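Simulated arm keeps knocking into stuff on the dresser – club project, need help!
Posted by Siham Atallah in Student Robotics, 26th May

Hi all! I'm in the robotics club at my school and we're doing a pick and place challenge completely in simulation (no budget for a real arm, sigh). The job is to pick up a small red can from a dresser top and put it down in a gray tray. Sounds easy, right? Our team is called Plorkosis and we have been stuck on the same part for ages.

The grab itself is mostly fine. My trouble is with everything in between. There's a vase on the dresser and the arm seems to think it can go straight through it. I ran 100 episodes last night and the vase got hit in 22 of them. Sometimes it's the gripper, but a lot of the time it's the part of the arm further back, and I don't know how to tell the planner about that. My partner Virgilio says just move the vase, but the rules say the layout stays as it is.
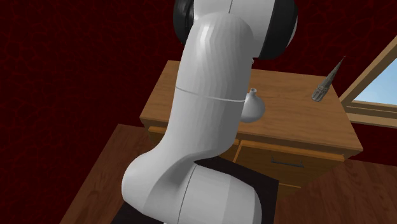

The arm in front of the dresser top, with the vase right next to the link.

From that camera I can't even see the gripper, so I've been guessing how much room there is. Is there a normal way to deal with this? We're using the Lagman planner with the default settings, and we check for collisions at the fingers and the wrist. Please be nice, I only started in November!

Angelica Policarpio

Hey Siham! I helped with a club that did nearly the same challenge, and I think you sort of answered yourself – you're only checking the fingers and the wrist. The planner will happily swing the forearm through anything if you don't give it a shape to check. Turn on collision shapes for every link, all the way down to the base. Simple capsules are fine, you don't need the pretty meshes (they'll slow you down a ton).

Then add a point to the path between the grab and the drop. We lifted straight up first, went across second, and came down over the tray last. Before that our path was one big lazy curve and it clipped everything.

Also, please get yourself a second camera! Put it far enough back that the base, the gripper and the tray all show up together. I wasted so many evenings staring at a close view of one link.
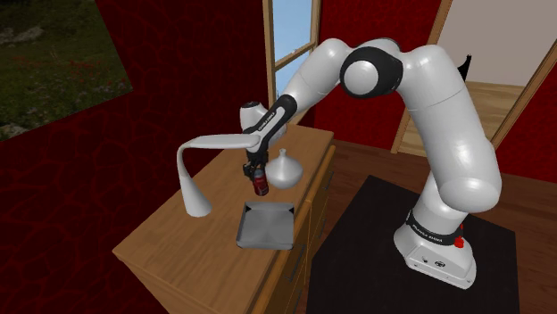
Page 1 of 2

Siham Atallah

Ooh, thank you! I added the wider view like you said and posted it with this. Now I can see how tight it is, because the can is right by the vase while the gripper has it. The tray is so close too. I'd been adding a big sideways move at the start and I think that's what was getting me. And I totally forgot the desk lamp! In this view the end of it overlaps the wrist, but I can't tell from one angle if they're touching or if it's only in front. I'll give the lamp a collision shape too and print the distance.

Henryk Żak

Just raise the planner's iteration limit. I put mine at 2000 and it was fine.

Angelica Policarpio

More iterations will help if it can't find a path, but Siham's planner is finding paths, they just go through the vase. I'd do the link shapes first and leave the limit alone until you see it fail. And yes, print the distance between the lamp and each link. Start with a small safety margin, by the way. If you make it too big the planner will decide the can itself is off limits and refuse to pick it up, and then you'll be back here with a whole different post!

Siham Atallah

Okay, shapes are on for all the links and I put in the straight lift. Running another 100 tonight with the same seeds so I can compare. Virgilio still wants to move the vase.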